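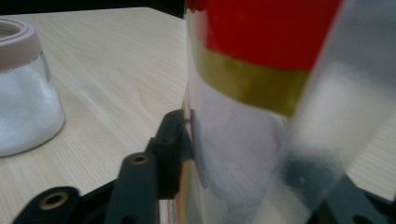 *Fig. 7. Fine white granules in a lidded glass jar.*

## 4. Setting up and using the Lomix kitchen scale

Read Section 1 (Safety) before you start. The steps in this section apply to the Lomix scale with the Fortin bowl. If you bought the scale without the bowl, skip 4.3.

### 4.1 Choosing a place for the scale

1. Choose a hard, level surface. A countertop or a solid table works well. Do not use the scale on carpet, a folded towel or a rubber baking mat.
2. Keep the scale away from fans, open windows and heating vents.
3. Leave a gap between the scale and the wall. If the platform touches anything, the reading will be wrong.
4. Press each corner of the scale in turn. It should not rock. If it does, turn the rear feet until all four feet touch the surface.

**Note:** Induction cooktops and microwave ovens can disturb the reading while they are running. Move the scale to another counter or wait until the appliance is off.

If the scale has been stored in a cold garage or has just been delivered in cold weather, leave it in the kitchen for 20 minutes before you turn it on.

### 4.2 Installing the batteries

The scale takes three AAA batteries, supplied.

1. Turn the scale over and lay it on a soft cloth.
2. Slide the battery cover toward the front edge and lift it off.
3. Insert the batteries as marked inside the compartment.
4. Replace the cover. It clicks when closed.
5. Turn the scale right side up and put it back on the level surface before pressing any button.

**CAUTION:** Do not mix old and new batteries. Do not use rechargeable batteries in this model. Their lower voltage makes the low-battery sign appear too early.

When the low-battery sign shows, replace all three. The scale will keep working for a short time with the sign lit, but readings taken during that time should not be relied on.

### 4.3 Fitting the Fortin bowl

The bowl sits in the ring on top of the platform and only fits one way around.

1. Wash and dry the bowl.
2. Line up the small notch in the foot of the bowl with the mark on the ring.
3. Lower the bowl straight down. Do not twist.
4. Check that the display is not hidden by the rim.

The bowl can go in the dishwasher. The ring cannot.

### 4.4 First start and calibration check

1. With nothing on the platform, press **ON**. All segments of the display light up, and then the display shows 0.
2. Wait 15 seconds.
3. Place the calibration weight on the center of the platform. The weight is packed in the foam under the scale and is easily thrown out with the box.
4. The display should show 228 g. A difference of 1 g either way is normal.
5. Remove the weight. The display should return to 0.

If the reading is off by more than 1 g, calibrate as follows:

1. Turn the scale off.
2. Hold down **UNIT** and press **ON**. Release both when CAL appears.
3. Place the calibration weight on the center of the platform and take your hand away.
4. Wait for PASS. Do not lean on the counter during this step.
5. Turn the scale off and repeat the check.

If the display shows FAIL twice in a row, move the scale to another surface and try again. After that, see Section 7.

**Note:** Do not calibrate with coins, canned food or a measured cup of water. The scale accepts only the supplied weight and will show FAIL with anything else that is clearly heavier or lighter.

### 4.5 Weighing

1. Turn the scale on and wait for 0.
2. Put the item on the platform or in the bowl.
3. Read the weight once the small circle at the left of the display stops blinking.

Press **UNIT** to switch between grams, ounces, and pounds and ounces. The scale remembers the last unit used, even after a battery change.

The scale turns itself off after three minutes without a change in weight. To turn this feature off, hold **TARE** for five seconds with an empty platform. A clock sign with a line through it appears. The setting is kept until you change it back.

### 4.6 Adding ingredients in one container (tare)

1. Place your empty container on the platform.
2. Press **TARE**. The display shows 0.
3. Add the first ingredient and read the weight.
4. Press **TARE** again and add the next one.
5. When you lift the container off, the display shows a minus figure. Press **TARE** once more to clear it.

The weight of the container counts toward the maximum load, even though the display shows 0. A heavy stoneware bowl can use up a good part of the range before any flour goes in.

**CAUTION:** Do not drop ingredients onto the platform from a height or press down on dough while the bowl is on the scale. The load sensor can be bent this way, and a bent sensor is not covered by the warranty.

### 4.7 Weighing fine, dry ingredients

Sugar, salt, baking soda and similar ingredients are often added in small amounts, and the scale is slower to notice small amounts that arrive gradually. If you sprinkle very slowly, the display may stay where it is and then jump.

- Add small amounts with a spoon. Pouring from a jar or bag makes it hard to stop in time.
- For less than 5 g, weigh onto a small saucer and tip it into the bowl afterward.
- If the display seems stuck, touch the platform lightly with a fingertip and let go. The reading will refresh.
- To weigh what you take out of a jar, place the full jar on the scale, press **TARE** and spoon out what you need. The minus figure is the amount removed. This also works for honey and molasses, if you leave the spoon out of the jar while reading.

Label jars that hold white ingredients. Salt and sugar weigh differently by the spoonful, and the scale cannot tell you which one you have.

Brush spilled grains off the platform before you wipe it. Grains that get under the ring hold it up on one side and cause readings that change when the bowl is moved.

### 4.8 Saving a container weight

The scale can store the weight of one container you use often.

1. Place the empty, dry container on the platform.
2. Hold **TARE** and **UNIT** together until MEM appears.
3. Write the weight on a piece of tape and stick it under the container. The stored figure is lost if the batteries are out for more than a minute.

To use the stored weight, put the full container on the scale and press **TARE** and **UNIT** together briefly. The display shows the contents only.

Example: a mixing bowl filled with dough shows 1520 g in total. With the weight of the empty bowl stored in memory, the same load shows the dough alone.

### 4.9 Connecting to the Metimico app

The app is optional. Every function described above works without it.

1. Install Metimico on your phone and turn on Bluetooth.
2. Turn on the scale and hold **UNIT** until the wave sign blinks.
3. In the app, tap **Add scale** and choose Lomix from the list.
4. The wave sign stops blinking when the connection is made.

Only one phone can be connected at a time. To change phones, remove the scale in the first phone's app and repeat the steps – resetting the scale alone does not clear the link.

### 4.10 Cleaning after use

1. Turn the scale off.
2. Lift off the bowl and the ring.
3. Wipe the platform with a damp cloth and a little dish soap. Keep water away from the battery cover.
4. Dry the platform and replace the ring.

Do not store anything on top of the scale, including the bowl with food in it. For storage on edge, use the Prisent wall bracket, sold separately. Its mounting template is on the last page of this guide.

*Section 4 revised April 6, 2022.*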